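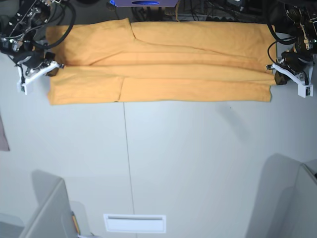

Skudis Issues Budget Planning Guide for Two-Arm Garment Handling Cells

Skudis has released a planning guide for textile service firms preparing to buy two-arm folding equipment. It covers purchase price, floor space, spare parts and operator hours over a seven-year service life.

The guide draws on purchasing records from 13 laundries and garment sorting sites. Finger pads, cabling and gripper housings are listed as separate budget lines – buyers have often grouped them under general maintenance. Sites should plan for up to 58 hours of setup per cell before regular production.

"The arm price is the easy number to get," said Khrystyna Mykhailiuk, planning lead at Skudis. "Buyers should ask for the pad replacement interval in writing before they compare quotes."

Worksheets for single-cell and six-cell installations are included. Heltberg, which supplies work tables for the Brutgate site, reviewed the floor space section.

The guide is available on request from the Skudis sales office beginning in July.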